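Skendo Equipment Planning Gallery: Two-Arm Chair and Table Handling

October page, Irdale site. The pictures cover furniture handling, the task used to size the next equipment request. Skendo is asking for a second two-arm unit, plus the fixtures and floor space that go with it. Notes under each picture are limited to what affects the purchase: grip hardware, cable routing, furniture, floor and spares. Unit pricing is in the request itself and is not repeated on this page.

The working assumption is 200 handling hours per unit before the first full service. Anything that wears faster than that goes on the consumables line. 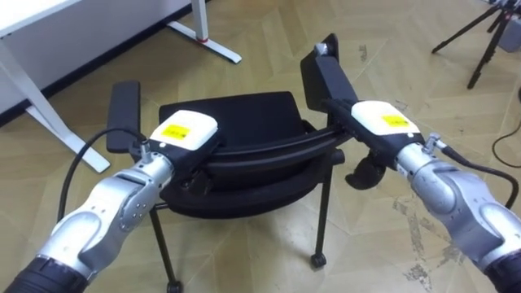

Gripping hardware is budgeted separately from the arms. The Magnusson quote bundles both, with a lead time of 100 days on the bundle, and we have asked for the end hardware to be broken out. Spares are planned at one full set per unit. Wrist cables are listed as consumables and should be ordered with the arms – the connector type has to match on both sides, and mixed stock has cost us time before.

Chairs are the cheapest line in the plan and the easiest to get wrong. The request specifies black chairs on casters, with armrests, in more than one pattern. A single pattern would make setup faster but would tell us little about handling in a normal office. Replacement casters are included.
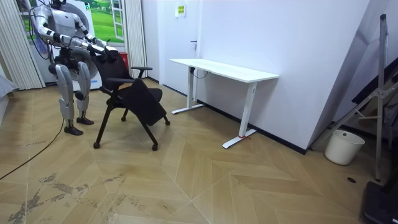
Skendo Automation Planning Group, Irdale

Floor space is the larger constraint. The robot, a chair and a desk fit in one room, but the floor cable needs a defined route and so do the people working next to it. The Ilside room is being considered for the second unit. It would need power on two walls and a cable guide along the baseboard. Floor protection is an open item: herringbone flooring is costly to patch, and the facilities estimate covers refinishing only. We have asked for a price on removable mats, with the condition that a small caster can cross the edge without catching.

Tables are carried over from existing stock where possible. A table with a shaped front edge stays on the list alongside straight desks, as reach planning differs between the two. Hands for table-height work are quoted as pairs – left and right are not interchangeable, so the spares line carries 2 of each. 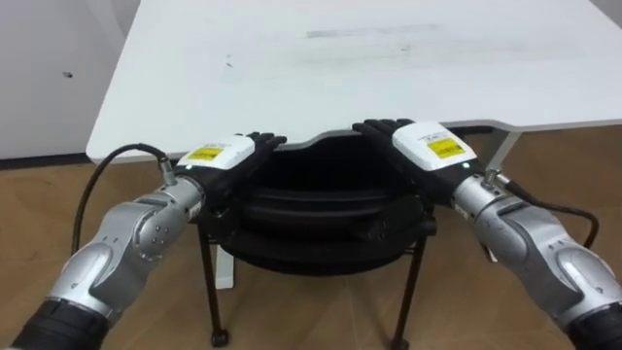
Both hands at the curved front edge of the white table.

Still open: the broken-out Magnusson quote, the mat price and the power survey at Ilside. The storage request for 100 square feet is filed with facilities. Line items will be revised when the quotes are in.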